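Free throw notebook, Liltside
8 October 2023 – Fouad Radwan
4 min read

Second evening at Fulturen with the women's squad, and I'm writing it up before I sleep because we finally got a full set! 245 free throws logged, 208 of them usable. The rest went in the bin because the sound trigger fired on a dribble from the far court, or because someone walked through the tape line while I was still typing in the last shooter's number. Far better than the first evening.

Setup as before. Phone on the tall stand in line with the foul line, second phone behind the backboard, and me on the baseline with the sheet. I'm timing from the last bounce to release, nothing else. I had hoped to get elbow angle too, but the side view gets blocked whenever a left-hander steps up, so I've dropped it for now.

Protocol, for whoever runs the next one:
- two shots per turn, then rotate, as in a game
- no warm-up shots at the line
- sprint to half court and back before every turn
- shooter calls her own number, loud
- write "short", "long", "left", "right" or "in". A make off the rim is still "in"

The sprint is new and I love it. First evening everyone stood around chatting between turns, and the numbers looked like a shooting contest. With the sprint they start to look like a fourth quarter. Hold times spread out a lot. Players who normally take one bounce and go were taking three, and you could hear them getting their breath back before they lifted the ball.
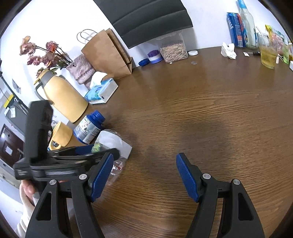

Brown table, white wall.

First pass through the misses. Short is the big one, as expected, but they bunch up in a way I didn't expect: 17 of the short misses came on the first shot of the pair, and nearly all of those shooters fixed it on the second. So the legs aren't gone. They've got the strength, they just haven't found the distance yet after running. I want to see whether a player who bounces longer gets the first one closer. Tonight's sheet says maybe. I went through it twice and the pattern is there for the guards and pretty much vanishes for the centers, who hold the ball forever no matter what.

Pandel rim, by the way, is softer than the one at El Ouafi. A ball that dies and drops in here would kick out over there. It doesn't matter for hold time but it matters a great deal for anyone who wants to compare makes between the two gyms, so please don't! If we have to, we should do the same players on both rims in the same week.

Things that went wrong:
Sheet columns too narrow. I was writing "left" over the top of the shooter number.
Clock on the rear phone drifts. Clapped at the start and at the end to line them up, and I had to stretch the video a little in between.
Forgot to note which ball. There were two in use for the last stretch and one felt flat to me. I'll bring the gauge.

Things that went right: the whole session fit into 40 minutes, so we can ask for a slot at the end of regular practice without anybody losing court time. The players were great about it too. By the halfway mark they were guessing their own hold times out loud and wanted to know who was closest, and some of those guesses were scarily good. Might be worth writing down next time – guess first, then the real number.

Plan is two more evenings before the December break, same drill, then plot everything by player. I'd like to add a score call, something like "down one, no time left", on random turns. Posted the raw sheet to the shared folder and asked for comments on the bunching.
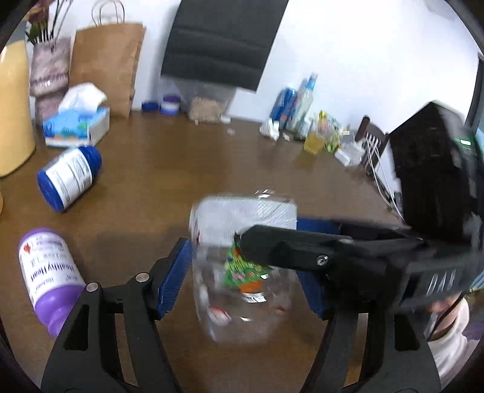
Stellan Eide: Nice set. Before you get too fond of the first-shot thing, check it against the first evening, when they weren't running. First shots come up short in games where the player has been standing still for two minutes as well. If it's there without the sprint, then it's about getting the feel of the distance and tired legs have little to do with it. Also, I'd leave the score call out until you have the plain version finished. One change at a time.

Fair, and a bit annoying that I didn't think of it. Pulled up the first evening's sheet. Short on the first shot shows up there too, fewer of them, but I only wrote "miss" for the opening two rotations so I can't say how many fewer. Going back to the rear phone video for those.

Score call is parked. Next time: gauge, wider columns, guess column, one ball.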